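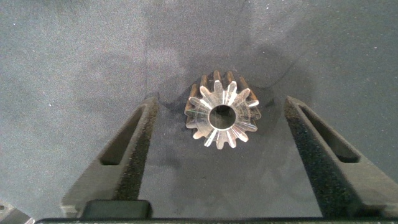
Machine Elements, Handout 2
Gear trains: ratio, module and centre distance
Notes by Sowmya Devadiga, revised by Birsen Dursun

1. Module
The module m of a spur gear is the pitch diameter d divided by the number of teeth z, so d = mz. It is given in millimetres. Two gears will mesh correctly only if they have the same module and the same pressure angle. Unless a problem says otherwise, take the pressure angle as 20 degrees.

Addendum = m
Dedendum = 1.25m
Outside diameter = m(z + 2)
Centre distance for an external pair = m(z1 + z2)/2

2. Undercutting
For full-depth teeth at 20 degrees, cut without profile shift, the theoretical minimum is 17 teeth. Below this the cutter removes material near the root and the tooth is weakened. Positive profile shift avoids the fault but alters the tip diameter, and usually the working centre distance. Imrie, chapter 2, has the derivation.

3. Simple trains
The speed ratio depends only on the first and last gears. An idler changes the direction of rotation and leaves the size of the ratio alone. Students often multiply by the idler twice; write out every mesh in full and cancel.
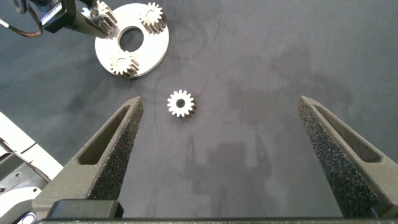

4. Epicyclic trains
Let S and R be the tooth numbers of sun and ring, P that of each planet. With all gears of equal module and no profile shift,
R = S + 2P
For N equally spaced planets, (S + R)/N must be a whole number. Speeds follow from
(ws - wc)/(wr - wc) = -R/S
where c is the carrier. With the ring fixed, ws/wc = 1 + R/S.

Worked case: S = 20, P = 11, R = 42. Ring fixed, sun driving, ratio 3.1 to 1. The sum S + R is 62, so two planets can be equally spaced but three cannot.

Set work: problem sheet 2239, all parts. Hand in by Mon 13 September.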